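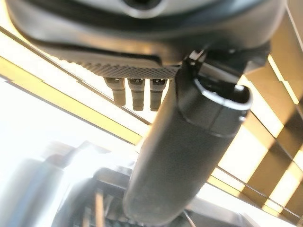 Facilities Service Desk – Derthorpe Building
Subject: Pull-out drawer does not close, kitchen area, second floor
Category: Furniture and fittings
Priority: Normal
Requester: Nevzat Özkan
Assigned to: Naveed Jatoi
Status: Resolved

Initial report
The wide drawer in the Skasik base unit, to the left of the sink, does not close fully. It stops short of the cabinet face and rolls forward again when released. The drawer holds the serving dishes and the larger pans. Staff have been pushing it shut by hand several times a day, and the front has begun to sit lower on the right side. The upper drawer in the same unit works normally. The requester asks that the drawer be repaired or that the contents be moved to another location before the department lunch on Thursday.

Reply from service desk
Your request has been received and assigned. Please confirm whether the drawer can be removed without tools and whether any item may have fallen behind it. Until the unit has been inspected, please do not place additional weight in the drawer.

Reply from requester
The drawer lifts out once both release levers are pressed. A tea towel and a plastic lid were found behind it and have been removed. There was no change afterward. The levers feel different from each other – the one on the right moves very little.

Inspection, first visit
The drawer was emptied and taken out. The unit is 70 cm wide and is fitted with Nultine side runners with a soft-close damper on each side. Findings were as follows.

The left runner travels freely over its full length. The damper engages and releases as intended.

The right runner is loose at the rear. One fixing screw is missing and the remaining screw has pulled partly out of the side panel. As a result the runner drops under load and the catch does not meet the damper.

The drawer bottom is sound. The joint at the right front corner has opened slightly, which accounts for the lower position of the front.

The missing screw was not found in the cabinet. A replacement was fitted in the original hole but did not hold. The hole is worn and will need to be filled. The drawer has been left out of the unit and the contents placed on the shelf in the tall cupboard. A notice has been put on the unit.

Parts request
Two right-hand runners were requested from Jaunzems, one for this unit and one for stock. The supplier gave a delivery time of 5 working days. The left runner will not be replaced.

Comment from requester
Thank you for the update. The lunch can go ahead with the dishes in the tall cupboard. Please note that the heaviest pan has been placed on the lowest shelf, as the upper shelf is used by everyone for mugs and tea.

Repair, second visit
The worn hole was filled and left to set overnight. The new right-hand runner was fitted the following morning with four screws, using the two forward positions that had been left empty when the unit was first installed. The corner joint was glued and clamped. The front was then adjusted until the gap was even with the drawer above.

Test: the drawer was opened and closed empty, then with the dishes returned, then with the dishes and pans together. It closed fully each time and stayed closed. The right lever now moves as freely as the left.

Advice to users
Please keep the heavier pans toward the back of the drawer and stack the serving dishes no higher than the side rails. Towels should be kept in the upper drawer.

Closing note
Requester confirmed by telephone that the drawer is in use again. The spare runner is in the second-floor store, on the shelf marked for kitchen fittings. The same runners are fitted in the unit beside the refrigerator – a check of the rear screws there has been added to the April inspection list.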